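Budden House Residents – Minutes, Monday, January 15, 2018

1. The common room. The round table stays by the curtain. Members agreed that cups and cans must be cleared each evening – also after the Plillon club.

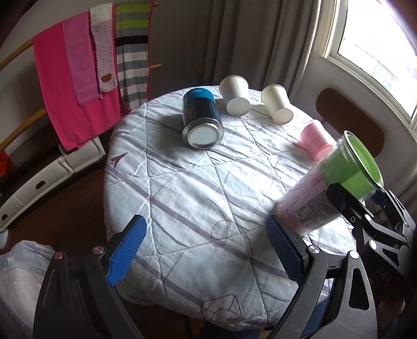

Item 1: the round table with its quilted cloth, cups and a can.

2. Budget. From the 600 dollars, 200 go to new shelves. The other 400 stay in the account.

3. Next meeting: to be announced on the board, room 33.

2 comments | 0 shares

© Budden House Residents | Contact | Back to top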